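Caderno de bancada, sala de sutura
24/2/20

Começo pelo que me deixou mais contente hoje: a nova forma de guardar os fios funciona. Passei a manhã inteira a reorganizar as gavetas do armário do fundo e, pela primeira vez desde que mudámos para esta sala, encontrei um 4-0 sem abrir três caixas. Os fios estão agora por calibre e, dentro de cada calibre, por tipo de agulha. Os que vieram da Prulstead ficam à esquerda, os restantes à direita. Não misturar, por favor! As embalagens são quase iguais e o comprimento não é o mesmo, e depois passamos uma tarde a discutir porque é que um ponto ficou curto.

Inventário feito com o Szabolcs Gulyás a ditar e eu a escrever: 1.096 saquetas de fio fechadas e 764 agulhas soltas nas caixas magnéticas. Em julho tínhamos muito menos agulhas do que isto e andávamos a poupá-las de uma maneira ridícula, a usar pontas já rombas em tecido que merecia melhor. Acabou-se. Agulha romba vai para o contentor, sem pena nenhuma.

Material de treino

Abri a segunda remessa de almofadas de silicone da Barkmont. São mais macias do que as da primeira e o corte abre sozinho um ou dois milímetros, o que é óptimo para treinar aproximação de bordos. Mau para quem aperta demasiado: o fio entra no silicone como faca em manteiga e lá vai a almofada. Rasguei uma logo no primeiro nó, de entusiasmo. O Szabolcs riu-se e rasgou a dele ao terceiro.

Notas para quem for usar:
- guardar deitadas, nunca de pé na caixa, ficam com vinco
- pó de talco só de um lado
- as que têm risco de caneta azul no verso já estão gastas na parte central, mas os cantos ainda servem para pontos simples
- não deixar fita adesiva colada de um dia para o outro (já perdemos duas assim)

A almofada gasta tem uma vantagem que me tinha escapado até hoje: como o material já cedeu, a tensão errada nota-se logo. Fiz uma linha de pontos separados por cima de outra antiga, e os que apertei em excesso enrugaram a superfície de uma ponta à outra. Muito mais instrutivo do que a almofada nova, que perdoa quase tudo. Vou propor que as sessões dos mais avançados se façam sempre nas velhas.

Pontos separados contra contínuos

Voltei a este assunto porque na semana passada ficou a meio. Fizemos o mesmo fecho das duas maneiras, na mesma almofada, com o mesmo fio. O contínuo é mais rápido, claro, e dá aquele gosto de ver a linha a avançar sem parar. Mas basta uma volta frouxa e a tensão perde-se para os dois lados, e quando se tenta corrigir puxando pela ponta, a primeira volta come a folga toda e a última fica igual. O Szabolcs defende o contínuo com bloqueio a cada três passagens. Experimentei e é bom, sim senhor, embora me atrapalhe o ritmo.

Com pontos separados demoro mais e gasto mais fio, mas cada nó é um problema fechado. Se um fica mal, corto esse e refaço. Para quem está a começar continuo a achar que é por aqui. Para mim também, nos dias em que estou com pouca paciência.
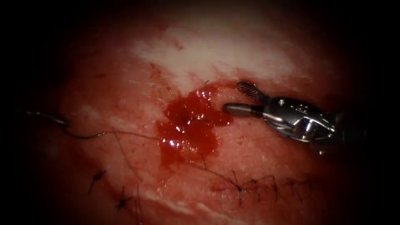

O espaçamento entre pontos foi a discussão da tarde, e das boas! Tenho por hábito marcar as entradas com caneta antes de começar, à mesma distância do bordo dos dois lados, e o Szabolcs acha que isso vicia o olho. O argumento dele é que numa superfície limpa e seca qualquer pessoa segue uma linha de bolinhas, e que a marca deixa de ajudar quando há sangue por cima. Pois bem, dou-lhe razão nessa parte. Com uma poça bem no centro do tecido e fios finos e escuros a atravessá-la, é preciso olhar duas vezes para separar o que é fio do que é reflexo, e uma bolinha de caneta ali debaixo não valia nada. A ponta de fio que fica espetada no bordo de cima da poça ainda se distingue bem, escura contra o tecido pálido. Isto leva-me a uma coisa que quero experimentar: deixar as pontas um pouco mais compridas nos pontos do meio e cortá-las só no fim, todas de seguida, para servirem de referência enquanto se trabalha. E também pousar a agulha sempre para o mesmo lado e afastada do centro, onde a curva se lê inteira e não há nada a tapá-la.

Quanto às cores de fio, fiz uma tabela pequena na contracapa deste caderno. Resumo: o preto é confortável sobre silicone claro e difícil sobre vermelho escuro. O azul aguenta melhor em geral. O violeta fica no meio, e o incolor é para esquecer nos treinos, a não ser que se queira castigar alguém. Falta-me experimentar o verde da Girance, de que temos duas caixas por abrir na prateleira de cima.

Nós

Meia hora só de nós, de manhã, antes de abrir qualquer embalagem nova. Usei restos. Para mim é o melhor aquecimento que há: nó de cirurgião, depois quadrado, depois outro quadrado em sentido contrário, e repetir até a mão deixar de pensar. Fiz a última série de olhos fechados e saiu uma coisa muito decente.

Erros que apanhei em mim:
- cruzo as mãos tarde na segunda laçada quando estou com pressa e o nó vira de lado
- puxo mais com a direita, o nó foge do sítio onde o quero
- deixo a ponta curta demasiado curta (sempre!)

O último ponto é o que me irrita mais. Com ponta curta, a primeira laçada abre assim que se alivia a tensão. Pus um pedaço de fita na bancada com a medida que quero e corrigiu-se quase por si. Deixei a fita lá, usem-na.

Entrada da agulha

Fiz uma série a olhar unicamente para o ângulo de entrada. Agulha a entrar perpendicular e depois rodar o punho seguindo a curva, sem empurrar. Escrevo isto pela centésima vez e continuo a empurrar quando o material resiste. A diferença vê-se no verso da almofada: quando rodo, as saídas ficam alinhadas; quando empurro, ficam aos ziguezagues e o canal alarga. Virei duas almofadas e coloquei-as lado a lado na bancada, a minha das dez da manhã e a minha do fim da tarde. Que bonito é ver a segunda!

Segurar a agulha a dois terços da ponta resulta para as curvas pequenas. Nas grandes prefiro mais atrás. O Szabolcs discorda e pega em todas no mesmo sítio, e como as saídas dele são mais direitas do que as minhas, vou calar-me e experimentar uma semana à maneira dele.

Arrumação e coisas em falta

A tampa da caixa magnética grande não fecha do lado da dobradiça. Não forçar. Há outra na gaveta de baixo, atrás dos compressores de fita.

O catálogo da Oddsson chegou e tem agulhas de treino com a curvatura que procurávamos. A caixa mais pequena traz 12 unidades, boa para experimentar antes de encomendar a sério. A referência que quero é a 1.494, página dobrada e marcada a lápis. Se alguém fizer o pedido antes de mim, juntar também pinças de ponta fina, que as nossas já mordem torto.

O candeeiro articulado da bancada dois desce sozinho. Apertei o parafuso e aguentou a tarde. Quem tiver a chave sextavada pequena, que a devolva à gaveta.

Os baldes de corantes para o líquido de treino estão rotulados de novo. O vermelho mais escuro é o da tampa riscada. Experimentei engrossá-lo com um pouco mais de amido e fica com bom corpo sobre o silicone, só que seca depressa nas margens e depois custa a sair das ranhuras. Lavar logo, com água morna e escova macia, sem deixar de molho.

Para a próxima sessão

Repetir o fecho com pontas compridas no meio, uma vez com fio preto e outra com azul. Abrir o verde da Girance. Fazer o contínuo com bloqueio sem olhar para o relógio. Almofadas velhas para todos, e as duas que virei hoje ficam na prateleira do canto, com a data no verso, para comparar com as seguintes.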